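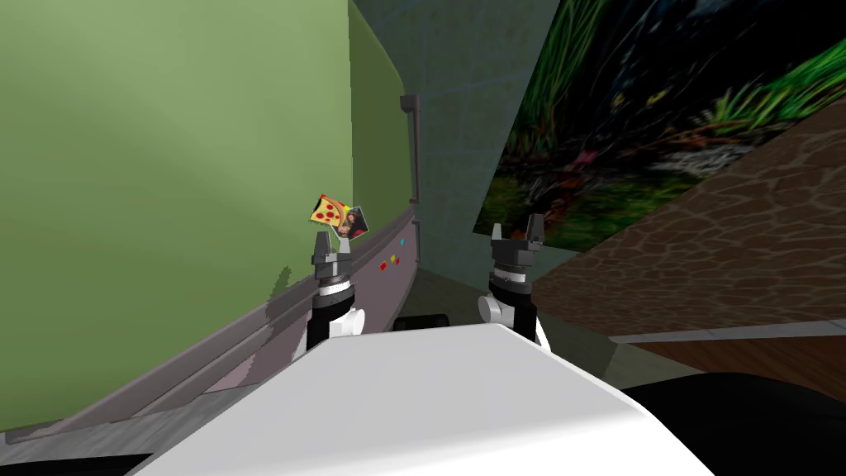

Figure 4. Two grippers upright, side by side

4. Putting up the Disska magnetic wall band

The band comes on a roll with a peel-off backing. One roll covers a small playroom or a hallway. Read this section through before you peel anything.

1. Wipe the wall with a damp cloth and let it dry overnight. Do not use polish or glass cleaner.
2. Mark the top line in pencil. Use a level, not the baseboard — baseboards are often out of true.
3. Cut the band to length on the floor, face up, and add two inches for trimming.
4. Peel back the first eight inches of backing and press the band to the line.
5. Work along the wall, peeling as you go. Have a second person hold the roll.
6. Trim the end with a sharp knife.

CAUTION: Keep the band away from switches and outlets. Turn off the power if you have to cut near one.

Note: Fresh paint needs at least four weeks before anything is stuck to it.

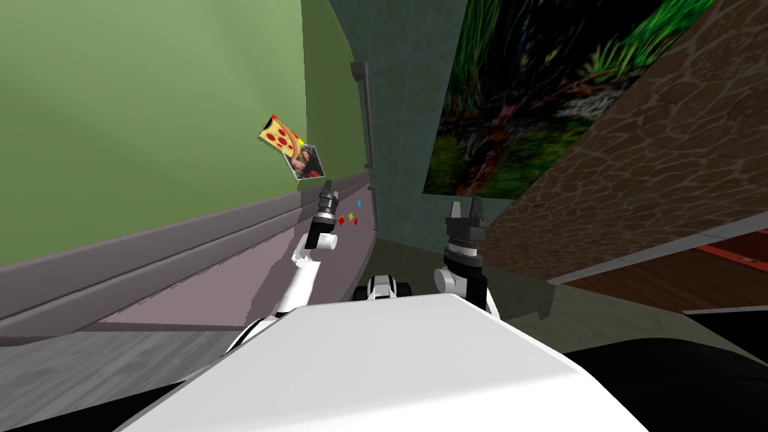
4.1 MAGNETS AND PAPER

Leave the band alone for a full day before you load it. After that it will hold a single sheet of office paper with one magnet. Heavier card needs two, set at the top corners.

WARNING: Small magnets are dangerous if swallowed. Do not use them where children under four can reach. If you think a child has swallowed one, get medical help at once.

Magnets that slide usually have dust on the back. Wipe them and try again.

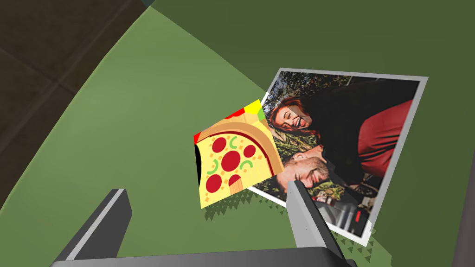
Anything over 200 grams should go on a Skjelbred hook, sold separately. The hook screws through the band into the wall, so check for pipes and cables first. Drill slowly and stop if the band starts to lift.

If a bubble shows up later, prick it with a pin and smooth it toward the hole. Larger bubbles mean the wall was not clean, and that length has to come off.

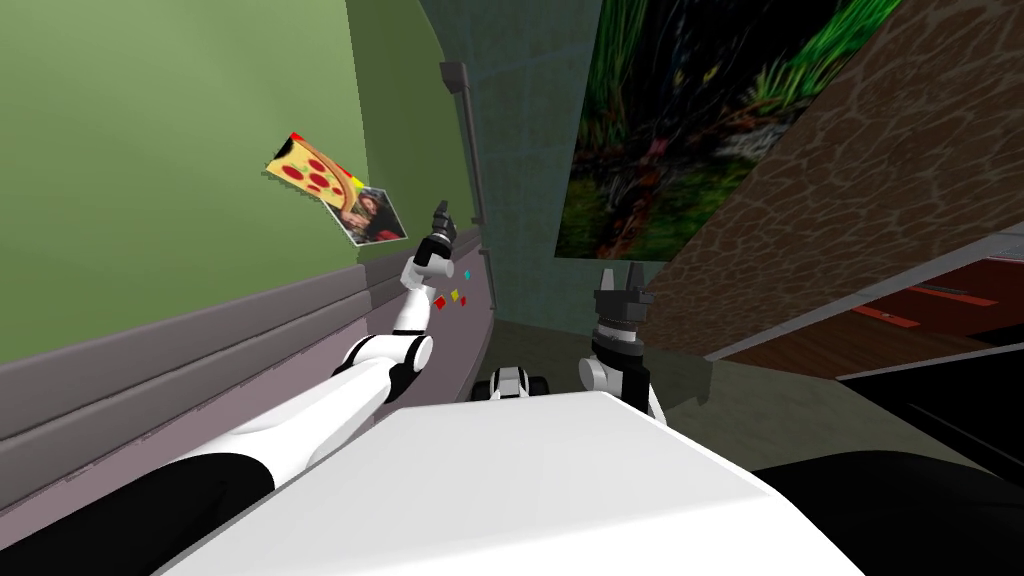

To remove the band, warm one end with a hair dryer on low and pull it back flat against the wall. Old wallpaper will probably come with it. Rub off leftover glue with a soft cloth and warm soapy water.

Spare rolls and end caps: see section 8.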